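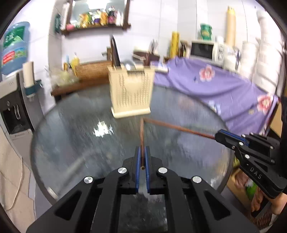
**Litau site, break room and hand-tool stations: monthly walk-through**
Date: 17/10/2019
Walked by: Margaux Vasseur, with Jhonatan Ñahui (day shift)
Copy to: Aurélien Lacroix

Second walk since the Tremer cell took over tray loading, and what a difference! Loading used to mean 200 lifts a shift for each person. Now the cell does the lifting and people do the fiddly work with the hand-held grippers, which is far easier on the shoulders but brings its own list of things to check.

## Hand-held grippers

- [x] Finger strips firmly seated, no peeling at the tips
- [x] Screws on the body flush and tight
- [x] Fingers close evenly on a thin item (chopstick test, both tools)
- [ ] Handle wiped down between users — *wipes had run out at station 12, Jhonatan restocked on the spot*
- [x] No pinch marks or sore spots reported

Comment: three people asked for a smaller handle. Quentin Roussel has one on trial from Masson and the early word is very good. Please let the night shift try it too before we order.

## Tables and work surfaces

- [x] Glass tops free of chips and cracks
- [x] Knives stored in a block, handles up
- [ ] Nothing on the floor within a step of the table — *boxes again, move to the rack*
- [x] Glare acceptable from a standing position

## Kitchen equipment

- [x] Microwave door closes fully
- [x] Water dispenser steady, no drips
- [x] Cords clear of walking paths
- [ ] High shelves: heavy bottles moved down

## Tremer cell

- [x] Both stop buttons tested
- [x] Gate switch stops the arm
- [x] Floor line repainted (looks great)
- [ ] Restart steps posted at eye level — *still the August version, missing step 4*

Comment: 197 hours without a gate trip. In the first weeks people opened the gate out of habit to straighten a tray. Jacqueline Joly's short drill on calling a pause fixed most of that, and she ran it with every crew herself.

## People

- [x] Everyone on shift trained on stop and restart
- [x] Rotation followed, 33 minutes at the grippers, then a change of task
- [ ] Second person trained to clear a jam on nights

Comment: the rotation is popular. Two of the former loaders now write the Trurora pick lists and they're spotting mix-ups before the cell ever sees them — I'd love to see more of that. One worry came up more than once: hours over the winter. Aurélien, could you speak to the crews directly?

Open items go to Quentin, except the restart sheet, which Jacqueline is reprinting.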